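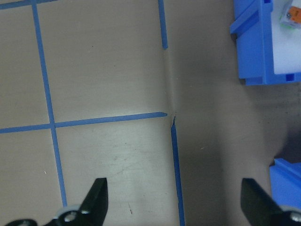 Unit 4: Quadrat Sampling
Quadrat sampling estimates the number of plants in an area too large to count in full. The area is divided by a grid, cells are chosen at random, and only the plants inside those cells are counted. In the field the grid is laid out in string; for the classroom exercise, blue tape on a flat surface does the same job, and the cross where two strips meet is the corner shared by neighboring cells. Cells of unequal size, such as the narrow ones along the left edge, are left out of the draw.

Choosing cells
Number the cells before looking at the plants. Draw numbers from the table in the Harell workbook. A cell drawn twice is counted once and another number is drawn.

Edge rule
A plant rooted on the top or left line of a cell is counted. A plant rooted on the bottom or right line is not. Leaves that hang over a line are ignored – only the root position matters.

Worked case
The Wutdale meadow plot is divided into 1,000 equal cells. Four cells are sampled and 14 clover plants are found.
Mean per cell: 14 / 4 = 3.5
Estimated total: 3.5 x 1,000 = 3,500
A sample of four is too small for a useful error estimate. Robles and Ayala treat sample size in Unit 5.

Bring the completed count sheet to lab on Friday.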